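Kapitel 4: Den Bodenstaubsauger Nulent 900 zum ersten Mal in Betrieb nehmen

Schön, dass Sie bis hierher geblättert haben! Wenn Akku und Ladestation nach Kapitel 3 montiert sind, haben Sie den mühsameren Teil schon hinter sich, und der Rest geht erfahrungsgemäß recht flott von der Hand. Nehmen Sie sich trotzdem eine ruhige halbe Stunde, gern an einem Sonntag, wenn keiner drängelt.

4.1 Akku laden

1. Stellen Sie das Gerät in die Ladestation, bis es hörbar einrastet. Die Leuchte am Griff blinkt jetzt orange.
2. Lassen Sie den Akku vollständig laden, auch wenn Sie es kaum erwarten können. Sobald die Leuchte dauerhaft grün zeigt, ist er voll.
3. Nehmen Sie das Gerät mit einer leichten Kippbewegung nach vorn heraus. Bitte nicht nach oben reißen, das mögen die Kontakte gar nicht.

Hinweis: Beim ersten Laden wird der Griff handwarm. Das ist in Ordnung und gibt sich nach ein paar Ladevorgängen.

Vorsicht: Verwenden Sie ausschließlich das mitgelieferte Netzteil (Bestellnummer 3105). Ältere Netzteile mit der Nummer 3191 haben leider denselben Stecker, liefern aber eine andere Spannung und können den Akku beschädigen.

4.2 Die passende Bürste einsetzen

1. Schalten Sie das Gerät aus und legen Sie es mit der Unterseite nach oben auf ein Handtuch.
2. Drehen Sie den grauen Riegel nach links und ziehen Sie die Walze seitlich heraus.
3. Setzen Sie die neue Walze mit der gezahnten Seite zuerst ein und drehen Sie den Riegel zurück, bis es klickt.

Für Teppiche nehmen Sie die Borstenwalze, für glatte Böden die weiche Walze mit dem blauen Ring. Wer beides im Haus hat (und wer hat das nicht), fängt am besten mit den glatten Böden an und wechselt dann ein einziges Mal.

4.3 Die Saugstufe wählen

Stufe 1 reicht für den täglichen Staub. Stufe 2 ist für Krümel, Sand und Tierhaare gedacht, und Stufe 3 heben Sie sich bitte für Teppiche auf: Damit hält der Akku nur 13 Minuten durch.
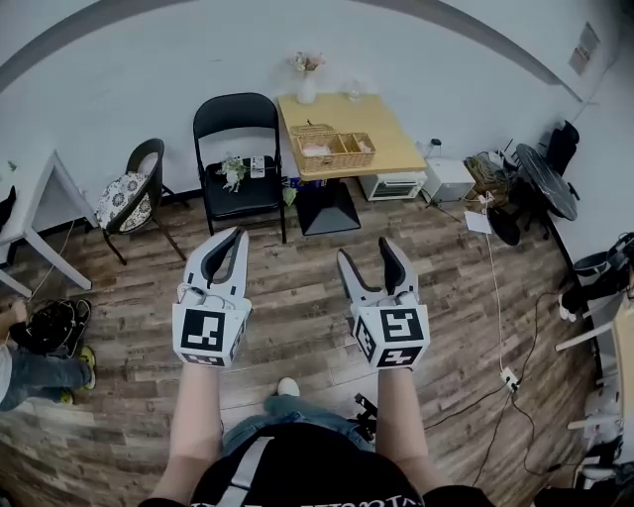 Glatte Böden verlangen ein wenig Fingerspitzengefühl, vor allem bei der Richtung. Saugen Sie in langen, ruhigen Bahnen und immer der Länge nach, also entlang der Dielen oder Paneele. Bei Laminat mit Dielenmuster in gemischten Grau- und Brauntönen, wie im Foto, übersieht man feinen Staub besonders leicht; schauen Sie dort lieber einmal flach gegen das Licht, bevor Sie das Gerät wegräumen.

Vorsicht: Saugen Sie niemals über feuchte Stellen. Warten Sie nach dem Wischen, bis der Boden ganz trocken ist.

4.4 Staubbehälter leeren

1. Halten Sie den Behälter tief in den Mülleimer und drücken Sie die rote Taste.
2. Klopfen Sie den Filter sanft aus, am liebsten draußen.
3. Schließen Sie die Klappe, bis beide Laschen greifen. Sitzt eine davon locker, läuft der Motor nicht an.

Wie Sie den Filter auswaschen, lesen Sie in Kapitel 5.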